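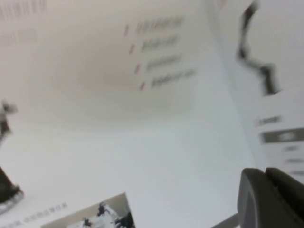 Which wines does the Prendico tasting set cover? It covers still and sparkling wines entered for the Kollach regional tasting, with one record per bottle opened, and it leaves out fortified wines and anything sold without a vintage or a lot code.

Prendico tasting records, data card

Contents

The set holds 300 records from 124 wineries. Each record is one bottle, tasted blind by a panel of seven. The wines come from two growing areas, Kollach and Budance, which share a boundary along the river but have separate labeling rules. Sparkling wines were tasted in the morning and still wines after lunch, in the same room.

Files

wines.csv – one row per bottle
scores.csv – one row per taster per bottle
wineries.csv – winery code, growing area, elevation band
notes.txt – free-text tasting notes, joined on bottle_id

All files are UTF-8 with commas as separators. Decimal points are periods. Empty cells mean the value was not collected. A zero is a real zero.

Main fields in wines.csv

bottle_id: unique, never reused
winery_code: matches wineries.csv
area: K for Kollach, B for Budance
style: still or sparkling
vintage: four digits, from the label
closure: cork, crown, screw or other
residual_sugar: grams per liter, as declared by the winery
months_on_lees: sparkling wines only
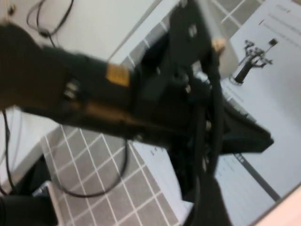
Sugar values were copied from the entry form and were not checked in a lab. Nearly 15 of them look too high for the sweetness term on the label. We left them as they were and set the column sugar_flag to 1 so that they can be dropped or looked at by hand.

Months on lees is counted from tirage to disgorgement. A few wineries gave only the year for one of these dates. In that case the field is blank and the year is kept in lees_comment.

Scores

Tasters used a scale from 0 to 100 and did not see each other's sheets. The scores are raw. If you want a panel score, use the median – the mean is pulled down by one taster who marked reductive wines very hard. Taster codes are T1 to T7 and stay the same through the whole set. A taster who was absent for a flight has no row for it.

When a bottle was judged to be corked, a second one was opened under a new bottle_id. The first keeps its row, with fault set to TCA, and has no scores. The replaced_by column links the two.

Known problems

Budance wineries are underrepresented. Entry closed in June, before many of them had bottled their whites.

Winery names were replaced by codes, but small producers with unusual grapes can probably be guessed. Please don't publish attempts to do so.

The closure column mixes two things for sparkling wines. Some wineries gave the closure used during aging and others gave the one on the finished bottle. Treat crown with care.

Notes were typed up from paper by Martens, who also printed the tasting sheets. Words that could not be read are marked [?]. Spelling was left alone, so searches for grape names should allow for variants.

Changes

1.2, Sat 15 January – fixed winery codes that had lost their leading zeros, added replaced_by
1.1 – added elevation bands, moved notes out of wines.csv
1.0 – first release

Anyone still on 1.0 should download all four files again. The bottle IDs are unchanged, but the join to wineries.csv fails for some rows with the old codes.

Use

Free for teaching and research. For commercial use, write to the Prendico office first. When citing the set, give the title and the version number.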